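Trultodance Studio and Hall
Opening-Up Safety Checklist, October round
Completed before the first class. Comments are meant to be read by whoever opens next.

1. Front entrance and steps
Handrail firm on both sides: OK
Non-slip strips intact: NO
The third strip from the top has let go at one end and now flaps at people. I pressed it down. It came back up. Needs glue from someone who believes in glue more than I do.
Mat flat and square to the door: OK, after a kick

2. Fire exits
Main exit clear: OK
Rear exit clear: NO, then OK
Four music stands and a folded backdrop had gathered there, as they do every month. Moved to the storeroom. The sign saying KEEP CLEAR was behind the backdrop.
Push bar on rear door opens with one hand: OK
Exit signs lit: OK, although the one by the restrooms buzzes. If the buzz stops, look up and check that the light hasn't stopped with it.

3. Extinguishers and alarm
Pressure needles in the green: OK
Tags in date: OK
Extinguisher by the kitchen is on its hook: NO
It was holding the kitchen door open. It has been returned to its career in fire safety. A rubber wedge costs very little and I have put one in the drawer marked WEDGES, which until this morning contained batteries.
Alarm panel showing normal: OK
Test log signed: OK, in three different inks and one crayon

4. Main floor
Boards level, no raised nails: OK
Floor free of rosin, tape ends and hairpins: NO
Swept. The pins went into the jar on the piano. The jar is full. Please take some home, they are yours.
Capacity notice posted: OK
Notice says 100. The Kashindye drum evening is booked for 257, and yes, I asked whether that was a typo. It was not. They need the Prosetti building across the lot, and whoever takes the booking calls should tell them before they print anything.

5. Mirrors and barres
Mirror clips tight: OK
No chips or cracks at child height: OK
Portable barres locked when raised: one is not
The short one sinks slowly under any real weight, like an elevator with manners. Tagged DO NOT USE and turned to face the wall. Please don't remove the tag because you need one more barre.

6. Kitchen and tea counter
Kettle cord away from the sink: OK
Fridge at 41 or below: 42
One degree over, with the door seal folded under at the bottom corner. Straightened it and will read it again at 4 p.m. The yogurt at the back was not part of the inspection but has been dealt with.
Cloths clean and kept off the burners: OK
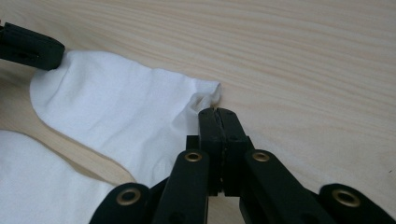

7. Electrical
Sound system plugged directly into the wall: OK
Extension cords off the floor: NO
One runs under the rug to the lamp. A rug does not make a cord safer, it makes it a surprise. Unplugged until the lamp can move.
Dimari heater in the changing room, clear space on all sides: NO
Coats again. The hooks are on the opposite wall and there are plenty of them.
Breaker box labeled: partly. "Lights, maybe" is not a label. Neither is "don't."

8. First aid
Kit sealed and in its place: OK
Cold packs: none left
Bandages: plenty, all of them the size meant for a thumb
Accident book: present, pen missing. Pen replaced and tied on with string.

Result: open for classes. Items 1, 5 and 7 to be fixed before the next round. Rear exit to be looked at again after rehearsal, when the music stands start moving.

Recheck, 4 p.m.: fridge 41. Backdrop is back.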